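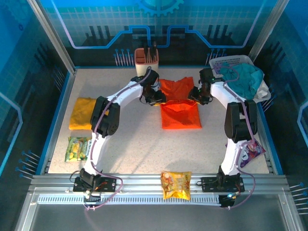 Folding T-shirts so they stay folded

2 min read
Last updated: 14/12/2024

I used to fold tees any old way and then grumble when the drawer looked like a dog's breakfast. My favourite colour to practise on is a bright one, as the creases are dead easy to see!

Lay the shirt flat, front down, and smooth it out from the middle. Fold one side in, sleeve and all, then the other (you want a long, straight strip). Bring the hem up to halfway, press out the air with your palm, then fold the collar end over the top. Stand it on its edge in the drawer. My narrow one takes up to 40, packed snug.

Thick cotton fights back a bit, so I skip the last fold and stack those flat on the shelf.

Related
Pairing socks without losing the plot
Emptying the laundry basket in 9 minutes
Tea towels: roll or fold?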